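About us

Lacson Home Robotics. Small company, one long shed, too many extension cords. We teach robot arms to do the dull jobs round the house. Drawers, cupboards, doors. Drawers mostly, at the moment.

Most of it gets practised in simulation first. Our simulator is called Tukby, the control software is Endeck, and the names don't mean anything so please stop asking. A new grasp gets 500 tries in Tukby before we let it near real furniture. Cheaper that way. Quieter too.

Open day

We run one every January. Doors at 10 am, sausage sizzle from noon, finished by 3ish. Last one had 134 people through, which was a squeeze, so now it's groups of 30 and you book a slot.

What you get: a quick hello, then the drawer demo on the big screen. Gripper's view, dark cabinet, round black knob.
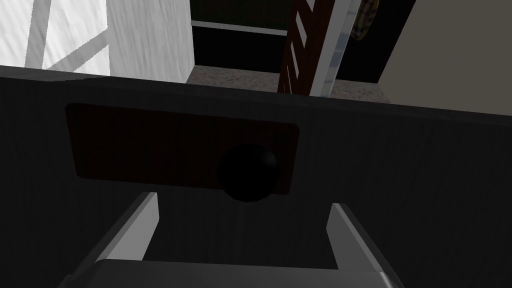

Kids get a go after that. Two sliders and a button, easy enough, and the queue moves pretty quick. Grown-ups can have a go as well but let the kids go first please. If you've got a question about the maths, save it for the second half, we'll have the whiteboard out and somebody who likes talking about it.

Second half is the same job from a different angle. Dark colours on dark colours are hard on a vision system, and a black knob on a dark brown panel is about as mean as we could make it. We picked it on purpose. We'll talk through how Endeck lines up the fingers, and what it does when it isnt sure.

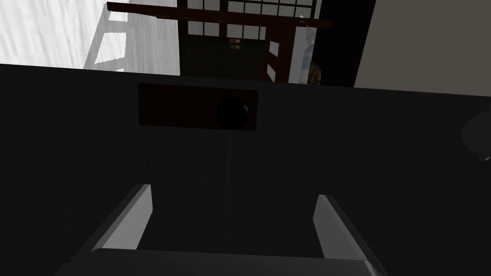

Simulation and Demos Team, Lacson Home Robotics

We're the ones who build the rooms, run the practice and do the talking on open day. Also the ones who answer the emails, slowly.

School visits: yes, during term. Up to 30 students, one teacher per group at least. Bring hats, lunch is outside. No charge for schools.

Parking is at the Gomby Street end, 74 spots, shared with the pool so come early. Ramp at the side door. Toilets past the kitchen on the left.

Bookings thru the form on the Visits page. Next open day dates go up there to, once we've sorted the hall.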